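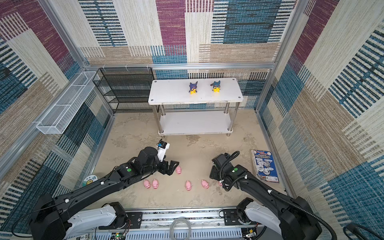 Subject: Re: [beds] Drip line spacing for carrots in raised beds
From: Gianni Bellini
Date: 4 October 2019

> I have two 30-foot runs of the Prukitz tape in a bed 40 inches wide,
> and the outer rows of carrots came up patchy again. The middle was
> fine. Soil is the Begay mix, screened, with compost on top. Is this
> a pressure problem or do I need a third run? I water once a day for
> 11 minutes at 6 a.m.

Two runs is too few for that width if you are sowing to the edge. The Begay mix is coarse and the water goes down faster than it goes sideways. In my beds the wet band from one emitter is 10 to 12 inches across at the surface, a little wider a few inches down. Carrot seed sits at a quarter inch, so the surface figure is the one to use. Dig a small trench across the bed right after watering and measure your own before buying anything.

Pressure is easy to rule out. Put a cup under the first emitter and another under the last, run the line for five minutes, and compare. If the two are close, leave the regulator alone. If the far cup is well short, check the filter screen first, then look for a kink where the tape leaves the header. The older Prukitz fittings pinch the tape if the collar is turned too far.

On timing: one watering a day is not enough during germination. I split mine into three short sets until the first true leaves show, then go to one long set every second or third day. The Wavimo timer will do this but the programs have to be entered separately, and it drops the third one if the start times overlap.

I keep a log of emergence per row. Last March I sowed 242 seeds in the west bed, four rows, three lines. The outer rows came up two days after the inner ones and were otherwise even. The year before, with two lines, the row on the south side was mostly bare and I resowed it. Same variety both years (Gilluvow), different seed lot, so allow for that.

If you don't want to add a third run, pull the outer rows in so each sits within 5 inches of a line and put onions from sets along the edge. They don't mind the dry strip as much.

What does your end cup read? Also, is the bed level along its length? You didn't say.

Gianni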